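Two nights at a record fair, and a pressing plant on the Saturday

I'd been meaning to get to Branatetti for years. Everyone I know who buys too many folk records has been at least once, and they all come home with the same glazed look and a lighter bank account. It's a record fair, mostly, but there are gigs in the evenings and a few of the local music businesses open their doors, so you can fill a whole weekend without ever seeing daylight. In January this is no great loss.

We got in late on the Friday, dropped the bags and went straight to the opening set. It was Kárason, the duo, who I'd only ever heard on a fairly muddy live tape a mate gave me, and oh my word. Two voices, one harmonium, one fiddle that was hardly used. They did nine songs and the last one went on for ages, just the same four lines round and round with the harmony shifting underneath. The chap in front of me had his coat on ready to leave and stood there with his arm half in the sleeve right to the end.

The new album, the one that came out in December, made a lot more sense to me after that. I'd thought it was a bit polite. Played in a cold room with bad sightlines it isn't polite at all, and I've had it on most evenings this week (sorry to the neighbours).

Saturday was the fair proper. The flyer still on my fridge says 1/20/24, doors at ten, and we were in the queue well before that with a bag of cinnamon buns. There were 27 stalls in the main hall and a few more squeezed up the stairs. If you go, do upstairs first! That's where the private sellers are, and the prices haven't been fiddled with. I found a private-press psalm record with a water stain right across the sleeve and lovely clean vinyl, and a box of seven-inches that I went through twice and then stupidly put back. I've thought about that box every day since.

Downstairs is more what you'd expect. Lots of reissues, lots of coloured vinyl, a whole wall of film soundtracks. I did have a long natter with the man on the Prullora stall. They're a tiny label doing folk and hymn recordings from old radio tapes, 100 copies of each, hand-stamped sleeves, no downloads. I bought two on the strength of the sleeve notes alone. One is wonderful. The other is a man whistling.

After lunch we walked over to the Gendent pressing plant for the open afternoon, and this was the bit I'd really come for. Eilif Strömberg took our group round. He used to play double bass in dance bands before he ended up cutting lacquers, and he talks about grooves the way other people talk about their gardens. We saw the little pucks of vinyl being warmed and squashed flat, and the trimming, and the racks where the records sit and cool off. It smells like a new shower curtain in there. I loved it.

What surprised me was how much listening goes on. There's a small room with a sofa and a pair of speakers bigger than my wardrobe, and somebody sits in there and plays test copies all the way through, both sides, making notes in pencil. I asked if they ever get sick of it. Apparently a Christmas brass album nearly finished everyone off one autumn. The order that week was 668 copies of a choir LP, and we heard a bit of side two, which had a faint tick in it that I couldn't hear at all until Eilif tapped along to it on the arm of the sofa. Then I couldn't hear anything else.

Somebody in our group asked the question I'd been too shy to ask, whether a short run of acoustic music is harder to press than something loud. Yes, much, was the answer. Quiet music has nowhere to hide. A rock record can have a bit of fluff and crackle and you'd never know, but a lone voice with a gap between verses shows up everything.
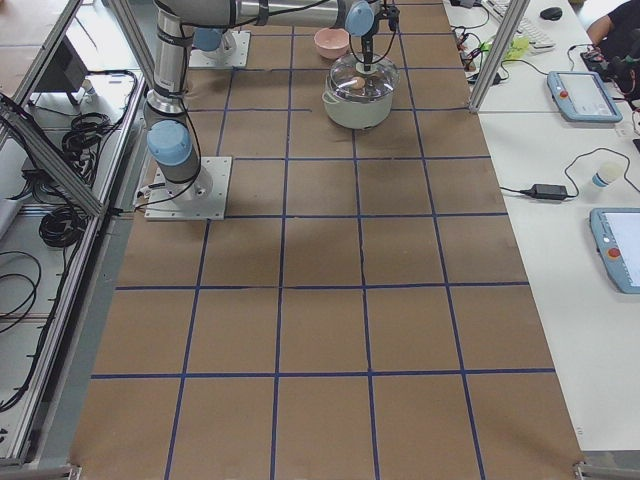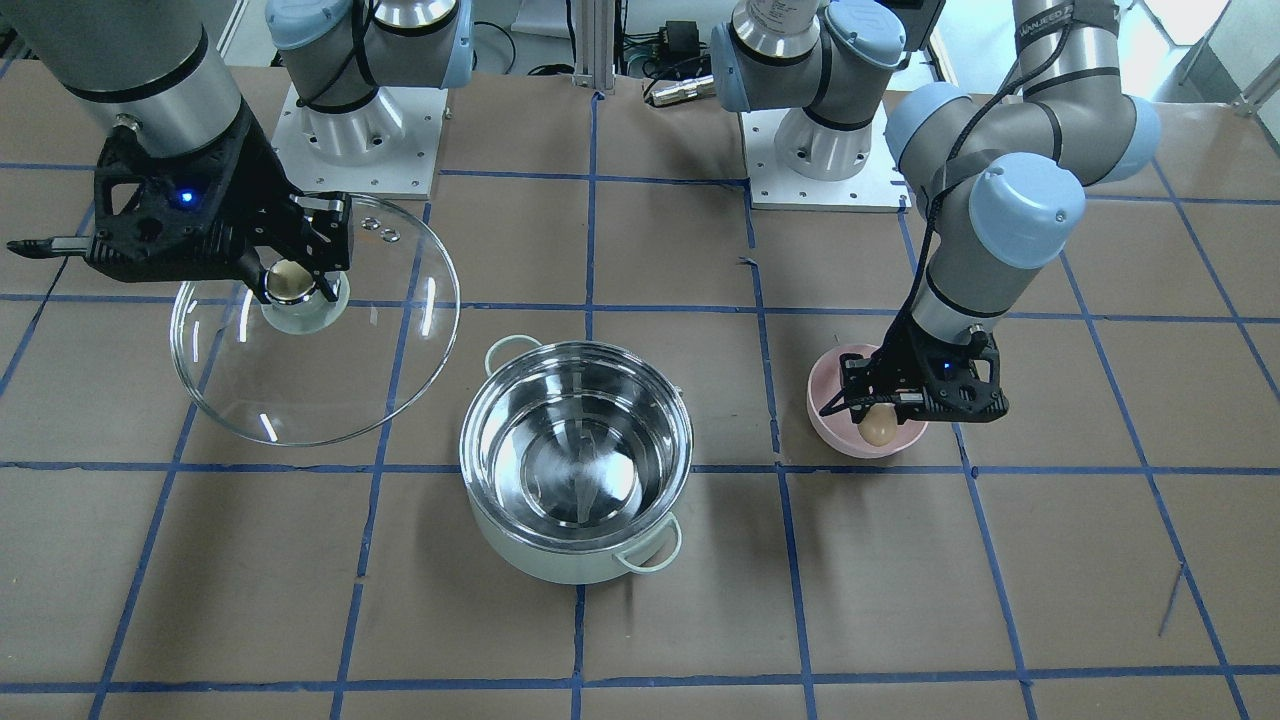
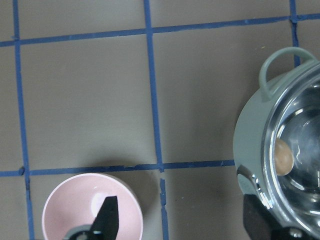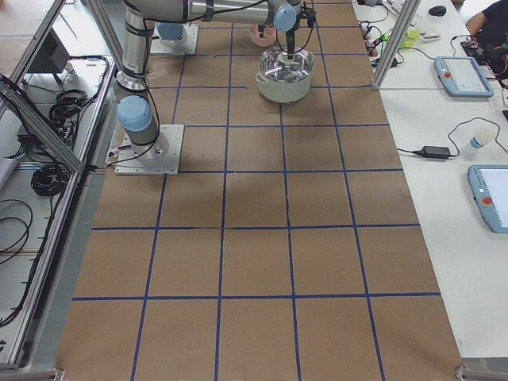
I kept thinking about that on the walk back, and about how many of my favourite old folk LPs crackle like a bonfire. I don't think I'd want them cleaned up. Half of what I know of those songs, I know with the noise on top, and when I hear a tidy remaster I keep waiting for the jump in the second verse.

Saturday night's gig was a let-down after all that, I'm afraid. A big band on a small stage, everyone stamping, one chorus per song and the same chorus each time. People were having a great time and I was tired and my feet hurt, so don't go by me. We left at the interval and had soup.

On Sunday I went back for the box of seven-inches and it had gone. Trains home were fine. I carried the records on my lap the whole way, over 9 kilos of them by the bathroom scales, and the whistling man has been promised to my brother.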